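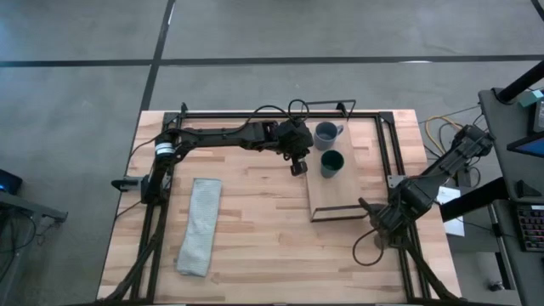

Section 4. Choosing a chore and setting the table

Whether a two-arm station can do a household chore yet depends mostly on which chore you pick. Clearing mugs, moving a towel and wiping a board are all one job to a person, and each is a separate job to the Jorkotau software. Start with rigid objects that have an obvious place to grip. The gray mug and the green mug on the cutting board are a fair first task, and both have their handles on the same side, so one grasp setting can be tried on both. The folded towel to the left is harder. Leave cloth for Section 6.

4.1 Before you start

You need a station that has passed the checks in Section 3, two empty mugs, a cutting board, and one operator within reach of the stop button.

CAUTION: Do not use glass, full cups or knives at this stage. The arms will not notice a chipped rim or a spill.

4.2 Setting up the mug task

1. Wipe the tabletop and let it dry.
2. Lay the board where both grippers can reach all of it.
3. Put the mugs on the board with enough space between them for an open gripper.
4. Move each arm by hand through its full reach. Watch the cables as you go. A loop that drags on the table will catch a handle sooner or later.
5. Close the left gripper on a mug handle and lift it a little way. If it slips, raise the grip setting by 2 and try again.
6. Repeat with the right gripper.
7. Save the task under a plain name, such as "mugs off board."
8. Run 17 trials. Return the mugs to their starting places before each one.

Note: Count a trial as passed only if you did not touch anything. A nudge in the middle of a run is a fail, even a small one.

4.3 Reading the result

With 11 passes or more, go on to 4.4. With fewer, go back to step 4 and look at reach and cable slack before changing any software settings. Raphaël Royer keeps the settings sheet for the Skatov grippers and can tell you which values have worked on other mugs.

A pass here means the station can move those mugs on that table. It does not mean it can clear a kitchen. Change the board, the lighting or the mugs and you should expect the score to drop. A person still does this chore faster, and that was true at every station we tested in April.

4.4 Adding a soft object

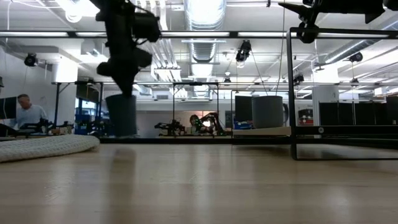

Figure 4-2. White rolled textile on the tabletop, with the arms above.

Soft items change shape when they are gripped, so a saved grasp point may not be there on the next run.

1. Take the mugs and the board off the table.
2. Lay the item flat or rolled, well inside the reach of both arms.
3. Set the grippers to slow close.
4. Pick up one end only and put it down again.
5. Stop if the cloth pulls tight between the two arms.

CAUTION: Keep hands clear while both arms hold the same item. Press stop before you free a snag.

Folding is not supported in this release. The Allulel add-on has a folding mode, but it needs a person to straighten the cloth between folds.

Questions about this section go to Bernadette Langlois at Leclerc.

Section last revised 2023-10-18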